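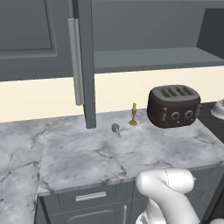

Managers need to be told what to stop doing before they are told what to aim for, Pallavi Kashyap said at the opening of a new coaching course for team leaders at Tretex.

The course has places for 874 supervisors and will run until January. It was put together by the training firm Skekix, which ran a smaller version last year for 11 branch managers. Each person picks one weekly meeting to drop or shorten and writes down what the freed time will be used for.

Print this article | E-mail this article

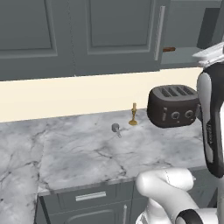
Sessions last half a day and are held in groups of eight. Narendra Sachdeva, who leads the coaching, said most of the work happens between sessions, when supervisors ring each other to go over what they tried. Staff who miss two calls in a row lose their place.

Tretex has not said what it is paying. A second intake is planned if enough people finish the first.

Comments (3)

Lalit Rana: Did the pilot last year. The phone calls were the useful bit, the workbook less so.

Aarti Chaturvedi: Are night shift supervisors included? We were left out of the last one.

Rosângela Toledo: Half a day is hard to find when you are two people short. Would like to see it offered in shorter blocks.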